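4.2 Clearing small items from a drawer unit

The second group of trials dealt with tidying. We chose it for a plain reason: in the household survey reported in Section 2, putting away cans and wrappers was the chore people most often said they would hand over to a machine. It is also a job that looks easy and mixes objects that behave very differently. A drinks can is stiff and keeps its shape when gripped. A snack bag folds, slides and changes outline each time it is touched.

Each trial began with a few items of this kind on top of a grey drawer unit. The arm was asked to pick up one named item, move it clear of the others and put it down at a place given by the operator. Layouts were drawn up by Charito Ignacio and Amado Villanueva, who took no part in running the arm. We ran 200 trials over 18 working days, all with the same controller settings. The Geltireck planner was used throughout and was not retrained between layouts. 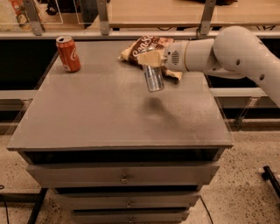

Home and Workshop Robotics Group, Javier Institute
Figure 2. Lifting a silver can by its top, with a crumpled snack bag behind it and a red Coca-Cola can towards the rear left of the unit.

Figure 2 shows a lift from one of the mixed layouts. The fingers close on the upper part of the can and leave most of its body free. We preferred this grip because it keeps the fingers away from items lying near the base. Its weakness is that the can may hang at a slight tilt, as it does in the figure, and the tilt has to be allowed for when the can is set down. In our early runs in February the planner ignored it, and cans were often knocked over on release. Virgilio Evangelista then added a short pause and a slower final descent, and these were kept for all the trials counted in this section.

Bags remained the harder case. A flat bag gives the fingers little to close on, and the planner tended to choose a fold that gave way once the arm began to rise. Bags with a corner standing up were handled better. We did not try suction, which Skemwood have used for similar packets, as we wanted one tool for every item.

Speed is a separate matter. Florencia Ocampo cleared the same layouts by hand for comparison and was faster than the arm in every one. For a person waiting to use the surface, the arm is still too slow. Where the work can be left to run unattended the delay counts for less, though an operator stayed within reach of the stop button in all our trials and we would not yet advise otherwise.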